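Chore robotics

Chore robotics is the branch of automation concerned with everyday jobs – tidying, sorting, clearing a table, loading a bin – in homes and on small shop floors. As of the last survey no general-purpose chore machine is on sale. Single-task ones are.

Practice layouts

Most work is done on plain tables, not in kitchens. A common layout is paper marked off in tape, a few colored blocks, and a tray or bin to one side. Looks trivial. Covers a lot of what tidying is: find the thing, reach it, close on it, let go in the right place.
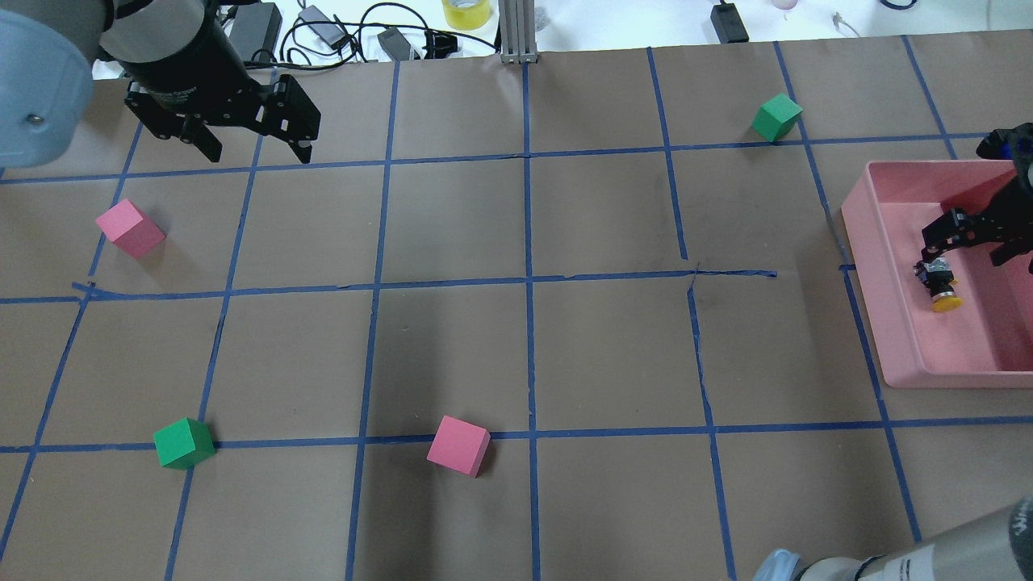
Pick and place

Best understood of the chores. Blocks are easy, being light and square sided, though a block turned at an angle has to be gripped at that angle. Small round parts are harder and tend to roll. In the Folon trials, 173 of 200 block pickups were scored as clean; round parts were left out of the total, a choice critisized at the time.

Industrial arms are the usual hardware. They are accurate and repeat well, but need a fixed base and a good deal of bench space for cables, pendants and power supplies.
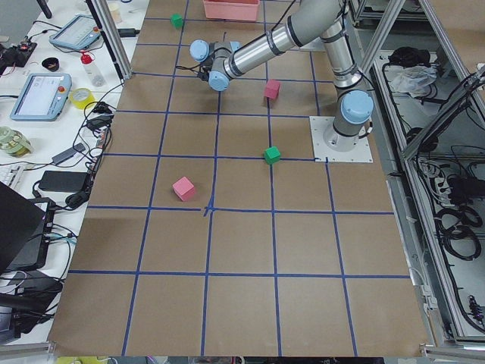
Setup cost is the main complaint from small shops. The Manzano workshop reported 2 months from delivery to first useful shift, most of it spent on mounting and retraining after the tray was moved. Homes are worse – furniture moves daily, and no one wants a base plate in the living room.

Two arms are often used where one could do the job. Reach is better and one arm can hold while the other works. Against that, they get in each others way, and a large arm can hide the very tray it is meant to fill.
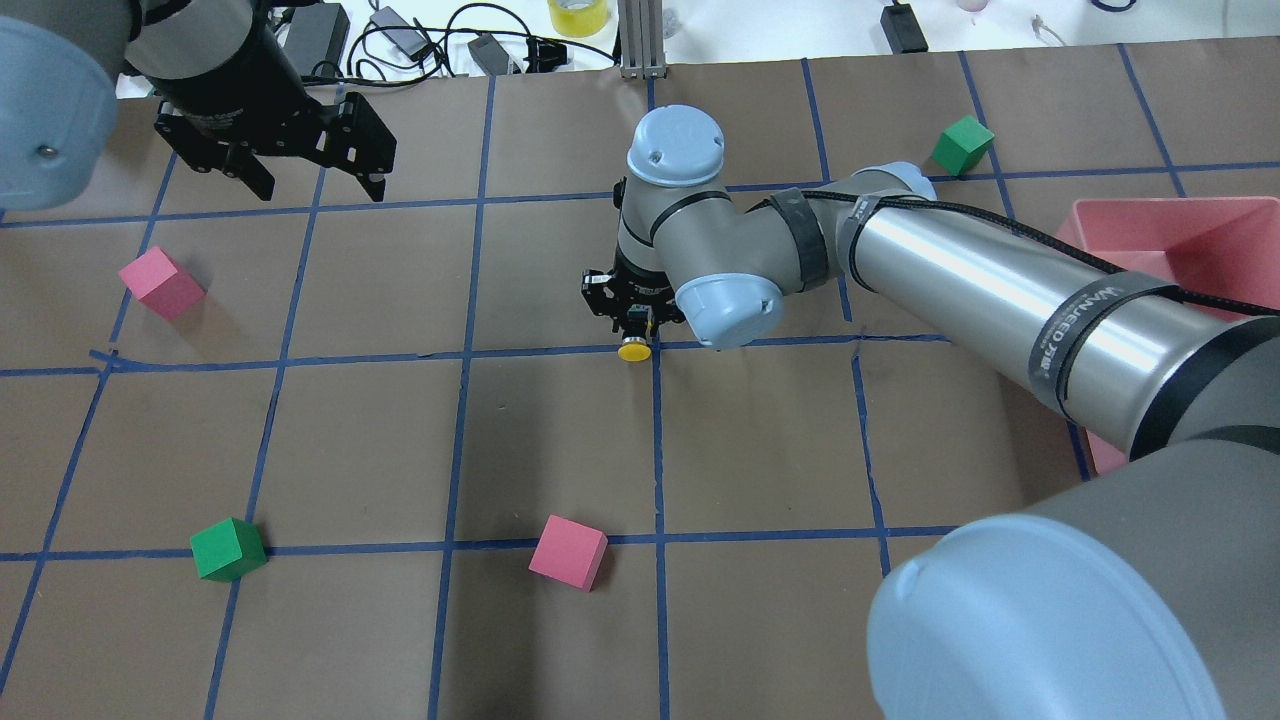
Blocked views are usually handled with extra cameras, at added cost. The Rekach group uses 4 per table.

Current state

Sorting of known, rigid objects: works, slowly. Laundry, dishes, anything soft or wet: partial. Groltgate, a parts packer, went back to hand sorting in February and kept its arms for overnight runs only.

See also: Bin picking; Teach pendant; Parallel gripper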